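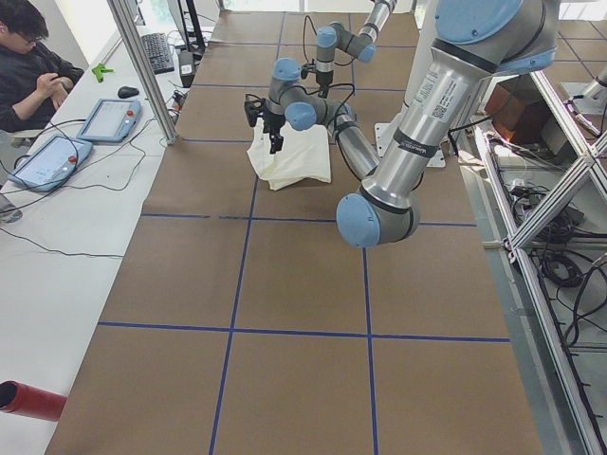

Folding Cloths on a Papered Table

I have been papering my worktable for years now, and I still get more letters about it than about anything else on this page, so I am going to set the whole thing down in one place and then you can all stop asking me what tape to buy (blue, any blue, as long as it peels).

Start with plain brown paper off a roll, the kind sold for packing. Pull it the full length of the table and let it hang over a few inches at each end, then tuck it under and tape it from below. If you need two widths, overlap them and put the seam well away from where your hands will be. Paper beats a tablecloth by a mile for this work, since a tablecloth creeps along with whatever you are folding and before you know it everything is in your lap!

Then comes the tape. Run your long lines first, end to end, pulling the tape out a good arm's length before you press any of it down. It goes much straighter that way than if you stick as you go. Cross them with your short lines, and make the boxes generous. Mine are sized for a flour-sack towel laid out flat with a little border to spare, and I mark every 40 inches along the edge of the table in pencil before I begin. Dark tape shows up best on brown paper, especially under lamps in the evening.

Now for the cloth itself. When it comes out of the basket in a heap, please don't smooth it from the middle, which only pushes the wrinkles somewhere else. Pinch one edge, lift until that edge hangs free, and feel your way along to a corner. Take the neighboring corner in your other hand, give it one good shake, and lower it so the far edge touches the paper first. Line that edge up with the tape and let the rest follow.

White and cream cloths are the fussiest, of course. Wipe your hands, and change the paper at the first sign of a smudge. I fold mine in half the long way, then in half again, then in thirds, and they stand up in the drawer like file folders. My neighbor Shiyu Zheng rolls hers, and we have agreed not to discuss it.

A few odds and ends before I forget. Keep a second table or a long desk alongside if you have the room, so the finished stack never has to sit on the paper. Peel old tape slowly and low to the surface. Save the used paper for lining shelves or wrapping bulbs in the fall. And if your roll has curled from sitting in the closet all January, turn it curl side down and leave a heavy book at each end overnight, and it will lie flat for you by breakfast.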